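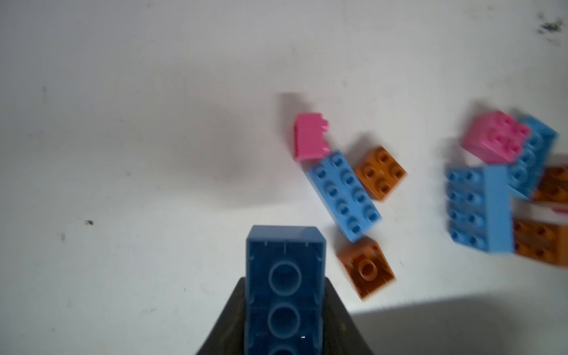
Big bricks are back at Wirkside!

12 comments · 39 shares

If you have walked past the back room lately and heard that lovely clatter of plastic on tabletop, you already know. The big brick table opened again at the start of August, and it has been the busiest corner of the building ever since. We could not be happier about it.

For anyone new to the newsletter, the brick table started as a stopgap. We had a wet spring, a lot of restless three-year-olds and one tub of chunky building bricks donated by a family on Triturden Street. The tub held 100 bricks. Within a month people were bringing in their own, cleaned out of attics and closets and the trunks of cars, and when we sorted everything this summer the total came to 215. That is enough for a whole table of kids to build at once without anyone guarding a pile with their elbows (well, mostly).

Dušan Tóth has been running the table in the mornings, and he has changed the way it works in one small way that we love. The bricks used to come out all together, the full tub tipped over in one glorious crash. Now he puts out a handful at a time. A few pinks, a few blues, a few oranges, scattered any old way, with lots of bare table left over to build on. The little ones go straight to work. With the whole tub in front of them they used to spend most of the morning digging for the one brick they wanted, and the building never got going. With a handful, they look at what they have and start stacking.

"They talk more, too," Dušan told me. "If there are only a few pink ones, you have to ask for one. So they ask."

He's right! I sat in for a morning and heard some very serious negotiating. One girl traded two blues for a single pink, then traded it back when her tower needed a wider bottom. A boy of two and a half discovered that a brick turned upside down makes a pretty good cup, and served pretend coffee to everybody at the table, me included. It was delicious.

The older kids have their own version. Dušan calls it Same Ten. Everyone gets the same ten bricks and the same amount of time, and then we all walk around and look. There are no winners and no theme. Last time we had a duck, a staircase, a parking garage, something called a Rikance (I asked, and was told it was "a Rikance"), and a very long wall. All from the same little heap! The grown-ups are welcome to play, and I recommend it. I made a bridge and was quietly proud of it until my neighbor, age six, pointed out that nothing could fit underneath.

A few practical things. The table is open to walkers through second grade from 9:30 in the morning until noon, and you don't need to sign up. Please come with your child and stay in the room. Shoes off on the mat. Snacks stay in the hallway, and yes, that includes raisins — we found a number of them inside bricks in July and they do not come out easily.

Speaking of which, we wash the bricks every other week, and it's a nicer job than it sounds. They go into mesh bags, the bags go into warm soapy water, and then everything gets spread out on old towels, hollow side down so the insides can drain. If you have an hour and like good company, come by on a washing afternoon. Tawfik Bakery has been sending over a box of yesterday's rolls for the helpers, and they go fast.

We are still glad to take bricks if you have some sitting around. The large preschool size only, please, as the small ones are a choking worry for our youngest visitors. Any color is fine, though pink seems to be the one everybody wants at the moment. Odd pieces are welcome too. The slopes especially get snapped up for roofs and slides, and once for a very convincing shark fin. Scratches and faded spots don't bother us a bit. Drop them in the bin by the front desk any time we're open, and put your name on the bag if you'd like it back.

Next up, Dušan wants to try a build on one long table, with every brick we own and kids at both ends working toward the middle. We're still figuring out where to fit it. If you can lend a folding table, leave a note at the desk and he'll give you a call.

Share this item · 12 comments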